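Speaker notes, 24 Feb 2022
Keeping a two-arm table running: what we check, what we fix, what we leave alone
Shivam Thakur, Tumetti

Say hello, thank Isell for the room and the coffee. Mention that I talk fast when I'm nervous and that people should wave at me if I get going too quickly.

Ask who in the room looks after a machine every day, and who only gets called when it has stopped. (Last time it was a pretty even split, and the second group had the better stories.)

Leave the next two up while people find their seats.

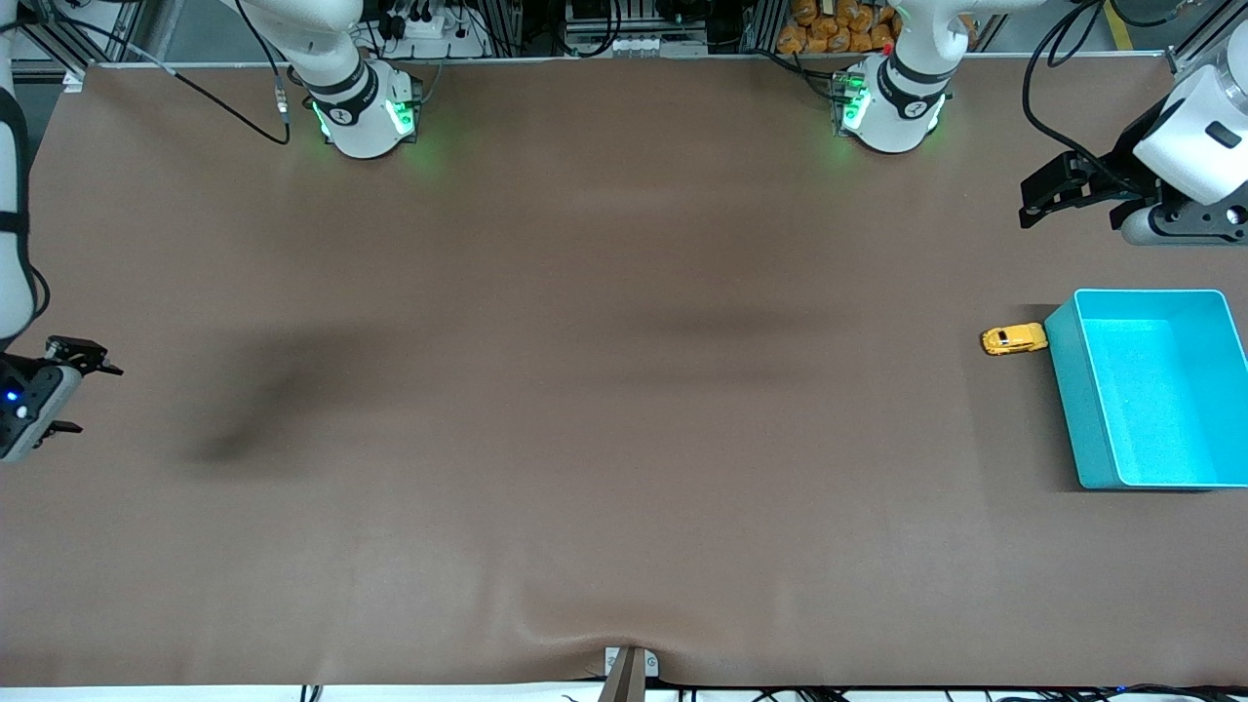
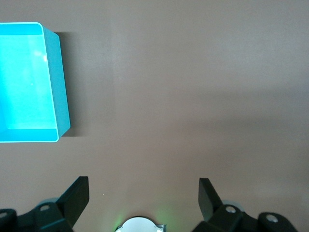
Cell setup and upkeep

Start with the covering, even though everybody wants to hear about the arms. We picked a plain brown one with a dull finish and no pattern, and I have grown very fond of it. Point out the gray clamp at the front edge in the wide view, and the wrinkles running in toward it. Those wrinkles are my whole first section! When you pull the cover tight at one clamp it gathers right there, and if you are not careful the gathers creep toward the middle, where the grippers come down. So we smooth from the center outward with the flat of the hand, and only then tighten the clamp. Finger tight plus a quarter turn. Valente, who built our first table, used to crank it down hard, and we went through more covers that year than I care to admit.

Next, the shadows. Stay on the wide view and show the big soft one left of center, then go to the wrist view and show the one beside the bin. We don't chase shadows out of the cell. What we do is keep the lamps where they are, with a strip of tape on each stand, and we write it down if anyone has to move one. If a lamp gets bumped, the wrist pictures change, and you can lose a whole afternoon looking for a fault in the arm.

Fingers. Spend time on this part, it's why most people came. The wrist view is the one to use: both finger plates are open, and you can see the silver screw heads on the black brackets on either side. Every 100 hours we go over those screws with a hand driver, never a powered one. Same order each time, inner screw and then outer, left side and then right. Wipe the face of each plate with a lint-free cloth while you're down there. Then close the fingers slowly on a strip of paper and tug. If it slides out at one corner the plates aren't meeting square, and that's a shim job — allow 30 minutes and don't let anyone talk to you while you do it.

Tell the November story here. Short version: we had a plate that had backed off by a hair, the arm kept dropping small things, and I spent two days in the software before Bastitz sent over their service tech, who found it with a fingernail. I still owe that person lunch.

Cables. Back to the wide view, the black ones looping down by the arm on the right. A loop has to be big enough for the full reach and small enough that it never lies on the table. We run each arm to its 3 farthest positions by hand at low speed and watch the loop the whole way. Please do this again after any repair, including the ones that had nothing to do with the cables. I know it feels fussy.

Bin and test piece. The turquoise bin goes back to the same place before every check, and the little yellow car is a good size for a grip test, with rounded bits and flat bits both. Our sheet asks for 87 good lifts before we sign the cell back in. People always ask why 87. It's what fit on the page when the sheet was first drawn up, and we've kept it so the old records line up with the new ones.

Lights on the bases. Green on both in the wide view, and in the wrist view there's a soft green glow down by the white cap. I ask new people to look at the bases before they touch anything, and to say the color out loud. It gets a laugh the first week and then it becomes a habit.

If time is short, skip the part on spare covers and go straight to questions. Sample log sheets are on the chair by the door, take as many as you like. Remind them the torque table on the back is for our brackets only.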